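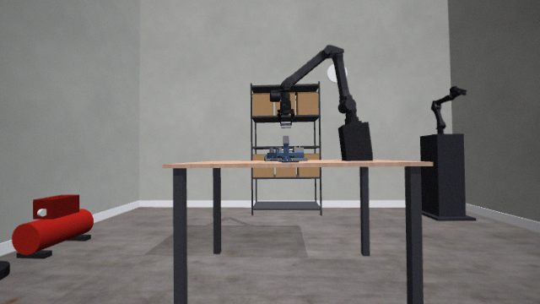
The simulated workshop at Fludmont, with the arm above the blue fixture.

Tsung-han Leung has spent most of August in a room that doesn't exist. It has a wooden-topped table, a red compressor-like machine and a shelving unit with cardboard boxes on it, and he can tell you which of the boxes he has come to dislike.

"The middle one on the second shelf," he says. "I look at it all day. There's nothing in it. I checked the file."

Leung collects demonstrations for Fludmont, which is trying to teach a robot arm to handle small fixtures by showing it how a person would do it. The person is Leung. He steers the simulated arm with a hand controller from a desk in Tistthorpe, the software records every motion, and the recordings go to a learning system called Lui. When I visited, the count stood at 3254.

"People ask if I'm a programmer," he says. "I tell them I'm more of a bad influence."

He means the habits. An early batch of 400 demonstrations had to be thrown out after Lui began pausing for a second before every grasp. The engineers spent two days looking for a fault in the timing. Then somebody watched Leung work and saw him reach for his coffee.

"It was a very faithful student," he says.

These days he records in sets of 30 and then gets up and walks around the parking lot. Each set starts with the fixture in a slightly different spot, and in each one he is supposed to vary his approach a little. This is harder than it sounds. By the tenth attempt, he says, you've found the way you like, and you resent being asked for another.

Failures get saved too, in their own folder. Leung is proud of the folder. "If I miss the block and recover, that's worth more to them than a clean one. It's the only job I've had where they thank me for fumbling."

The next step is Platholm, a site with a real arm and a real table, where Lui will try out what it has learned. Leung has been invited to watch on a Saturday, unpaid. He's going anyway.

"I want to see if it does my elbow thing," he says. He declined to explain the elbow thing.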